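Umance to begin operating slope-movement warning network in Ostdale in January

OSTDALE, Tue 27 November

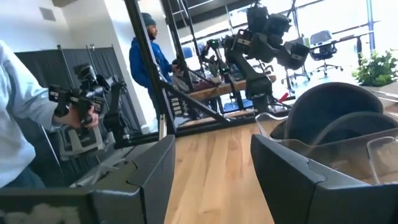 Daylight on a light wooden plank floor.

Umance, a supplier of ground-monitoring equipment, has completed installation of a landslide warning network on the hillsides above Ostdale. The network is in test operation and will be switched to live warning service in January, subject to acceptance by the district emergency office.

The system uses the company's Undis platform and covers the eastern and northern slopes of the valley, where shallow slides have closed the upper road in each of the past three winters. There are 1,524 properties inside the mapped hazard zone. All of them will be included in the notification list.

The installation consists of 499 tilt sensors set in the ground on steel rods, together with rain gauges and soil-moisture probes at selected points. Readings are sent by low-power radio to six gateways on existing utility structures. Each gateway has battery backup and a second data path over the cellular network.

In normal conditions, a sensor reports once an hour. When rainfall at the nearest gauge passes a set rate, or when a sensor records a change in angle above its threshold, the reporting interval for that section of slope shortens to one minute. The section remains at the shorter interval until movement and rainfall have both been below threshold for 12 hours.

Undis compares each reading with those of neighboring sensors before raising an alert. A change at a single sensor is logged and sent to the maintenance queue. A matching change at three or more adjacent sensors produces an advisory, which goes to the duty officer at the district emergency office. The decision to issue a public warning or to evacuate remains with the district.

Thresholds were set using ground survey work by El Fassi, the geotechnical contractor for the project. El Fassi drilled boreholes along both slopes, classified the soil layers and prepared the stability model used to divide the hillside into sections. The survey identified a clay layer under much of the eastern slope that drains slowly and loses strength when saturated. Sensors in that area are spaced more closely and have lower alert thresholds than those on the northern slope.

During the test period, the network recorded one storm in which nearly 40 millimeters of rain fell on the eastern slope overnight. The affected sections moved to the one-minute interval as designed. No advisory was generated, and a site inspection the next morning found no new cracks or surface displacement. Two sensors showed drift after the storm and have been replaced. Both had been installed in loose fill beside a drainage channel.

Residents will receive warnings by text message and recorded phone call. Outdoor sirens at the school and the lower bridge will be used only for evacuation orders. A siren test is planned before live service starts, and the district will announce the time in advance. No action will be required from residents during the test.

Property owners with sensors on their land are asked not to move the rods or drive vehicles over the marked covers, and to keep stored material clear of them. Damage should be reported to the maintenance line printed on each cover. Sensor locations have been recorded with the district and will be provided to contractors who apply for digging permits.

The network does not detect rockfall from the quarry face and does not cover the western side of the valley, where the survey found no slope steep enough to meet the hazard criteria. It also does not predict the time of a slide. An advisory indicates that ground is moving or that conditions for movement are present.

Umance will operate and maintain the equipment under a five-year service agreement. El Fassi will review the thresholds after the first winter of live operation and after any slide within the monitored area. Results of the first review will be delivered to the district in writing.

About Umance

Umance designs and operates monitoring systems for slopes, embankments and retaining walls. Its Undis platform collects and processes readings from tilt, rainfall and soil-moisture sensors.

Media inquiries: Umance press office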